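메일링 리스트 보관함 > 소품 정리·보관 > 5월 이전 글타래
검색어를 입력하세요 제목 본문 작성자 검색

제목: Re: [소품보관] 액세서리 분류 기준 개정안, 헤어밴드와 손목 착용품 항목
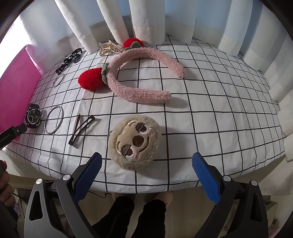 Solange MacLeod의 지적은 분류 단위가 너무 크다는 것이었다. 원문을 그대로 인용한다.

> 개정안 3항에서 "액세서리"를 한 칸으로 묶은 것은 재고할 필요가 있습니다.
> 머리에 쓰는 것, 손목에 차는 것, 가방이나 열쇠에 다는 것은 손상되는
> 방식이 서로 다릅니다. 금속 고리 하나가 뜨개 장식의 코를 걸면 그 코는
> 원래대로 돌아가지 않습니다. 같은 칸에 넣어 두고 서랍을 여닫을 때마다
> 그런 일이 생긴다고 봐야 합니다.
>
> 제가 쓰는 서랍은 Herkholm의 얕은 형이고 안쪽 높이가 50 mm입니다.
> 부피가 있는 헤어밴드는 눌러야 들어갑니다. 눌린 채로 한 철을 보내면
> 실의 보풀이 한쪽으로 눕고, 꺼내서 털어도 자국이 남습니다. 높이 기준을
> 먼저 정하고 그다음에 품목을 나누는 순서가 맞다고 생각합니다.
>
> 그리고 집게핀을 "핀류"에 넣을 것인지 따로 둘 것인지 답이 없었습니다.
> 똑딱핀과 집게핀은 두께가 몇 배 차이인데 같은 이름으로 부르면
> 찾을 때 두 군데를 다 열게 됩니다.
>
> 끈은 어디로 갑니까? 목걸이형 스트랩은 개정안에 아예 없습니다.
>
> Solange MacLeod

항목별로 답합니다.

1. 높이 기준

동의합니다. 개정안은 품목 이름으로 먼저 나누고 칸 크기를 나중에 맞추는 순서였는데, 이렇게 하면 칸이 모자랄 때마다 이름이 흔들립니다. 다음 판에서는 순서를 뒤집습니다. 안쪽 높이 50 mm 이하에 눌리지 않고 들어가는 것을 "얕은 칸", 그렇지 않은 것을 "깊은 칸"으로 하고, 품목명은 그 아래 단계에 둡니다.

깊은 칸은 Skostavura 상자의 안쪽 높이 105 mm를 기준으로 잡았습니다. 다른 상자를 쓰는 분은 이 값을 그대로 따를 필요가 없습니다. 뚜껑을 덮었을 때 내용물에 닿지 않으면 됩니다.

2. 표면 재질에 따른 분리

연분홍 헤어밴드는 고리 모양으로 보풀이 일어난 실이라 가장 까다로운 쪽이고, 뜨개 딸기 장식까지 달려 있어 코가 걸릴 곳이 더 많습니다. 이런 물건은 다음과 가까이 두지 않습니다.

 - 진주 모양 구슬이 줄지어 박힌 집게핀
 - 금속 고리가 달린 것
 - 똑딱핀 (열린 상태일 때)
 - 잠금쇠가 있는 끈

나무늘보 얼굴 모양의 봉제 소품은 털이 있으면서 작은 금속 고리도 보입니다. 개정안대로라면 걸리는 쪽과 거는 쪽 양쪽에 해당합니다. 이 경우는 단독 칸, 또는 얇은 천주머니에 넣어 깊은 칸으로 보냅니다. 주머니는 입구를 접기만 하는 형태를 권합니다. 지퍼는 털을 뭅니다.

3. 핀류

"핀류"라는 이름은 폐기합니다. 똑딱핀은 얕은 칸, 집게핀은 깊은 칸으로 갑니다. 똑딱핀은 닫은 상태로 같은 방향으로 눕혀 보관하고, 두꺼운 종이에 물려 두면 한 장씩 꺼내기 쉽습니다. 종이는 폭 142 mm로 잘라 쓰고 있습니다. Després 칸막이의 간격에 맞춘 치수이므로 다른 칸막이에는 따로 재야 합니다.

집게핀은 집게를 닫고, 구슬이 있는 면을 위로 둡니다. 겹쳐 쌓지 않습니다. 구슬을 접착해 붙인 제품은 위에서 누르는 힘보다 옆으로 미는 힘에 먼저 떨어집니다. 칸 안에서 움직일 여유가 있으면 빈 곳에 부드러운 천을 채웁니다.

4. 손목 착용품

팔찌와 시계를 한 칸에 넣는 안에 대해서는 반대 의견이 세 건 있었고 모두 같은 내용이었습니다. 단단한 팔찌가 시계 유리나 베젤에 닿는다는 것입니다. 받아들입니다.

가는 은색 팔찌는 크기가 달라도 한 칸에 둘 수 있습니다. 다만 작은 것을 큰 것 안쪽에 놓고, 사이에 천 한 겹을 넣습니다. 세워서 보관하는 방식은 서랍을 닫을 때 굴러 넘어지므로 표준에서 뺐습니다.

스포츠형 손목시계는 밴드를 채운 채 원통형 쿠션에 끼우는 방법과, 밴드를 펴서 눕히는 방법 두 가지를 다 허용합니다. 어느 쪽이든 베젤이 벽면에 닿지 않아야 합니다. 얕은 칸에 넣을지 여부는 쿠션을 끼운 상태로 재서 결정합니다. 시계만 재면 실제로는 서랍이 안 닫히는 경우가 나옵니다.

5. 스트랩

누락이 맞습니다. 새 항목으로 추가합니다.

 5.1 목걸이형 스트랩은 잠금쇠를 바깥쪽에 두고 느슨하게 만다.
 5.2 글자가 인쇄된 면은 안쪽으로 접지 않는다. 접힌 선을 따라 인쇄가 갈라진다.
 5.3 고무줄로 묶지 않는다. 면 끈이나 종이띠를 쓴다.
 5.4 얕은 칸. 뜨개 소품과 같은 칸 금지.

5.3은 Zemus 종이띠로 해 보았는데 폭이 좁아 풀렸습니다. 다른 것을 써 보신 분은 규격을 적어 주십시오. 제품명만으로는 판단이 어렵습니다.

6. 작업 바닥

분류할 때 격자가 있는 흰 바닥을 쓰자는 제안에 대해. 어두운 색 똑딱핀이나 가는 팔찌는 흰 바닥에서 빨리 찾을 수 있고, 격자는 물건 사이 간격을 맞추는 데 쓸 만합니다. 그러나 치수는 자로 재야 합니다. 격자 한 칸의 크기를 확인하지 않은 채 칸 수로 길이를 적어 보내신 분이 있는데, 그 값은 표에 넣지 않았습니다.

7. 번호

이 개정안의 문서 번호는 1017로 유지합니다. 항목 번호가 밀리므로 이전 판의 3항을 인용할 때는 "구 3항"으로 써 주십시오. 라벨은 새로 뽑지 않아도 됩니다. 기존 라벨에서 "핀류"만 지우고 "똑딱핀" 또는 "집게핀"으로 고쳐 쓰면 새 기준과 맞습니다.

미결 사항은 두 가지입니다. 하나는 봉제와 금속이 섞인 물건의 단독 칸을 의무로 할 것인지 권장으로 할 것인지이고, 다른 하나는 헤어밴드를 펼쳐 둘 것인지 둥글게 말아 둘 것인지입니다. 후자는 제 쪽에 깊은 칸이 넉넉하지 않아 펼친 상태의 자료가 부족합니다. 한 철 이상 펼쳐서 보관한 분이 있으면 칸의 안쪽 치수와 함께 꺼낸 뒤 보풀 상태를 적어 주십시오.

화요일까지 들어온 의견을 반영해 다음 판을 올립니다. 표는 본문에 붙여 보내 주시고, 인용은 필요한 줄만 남겨 주십시오.

마지막 수정: 4월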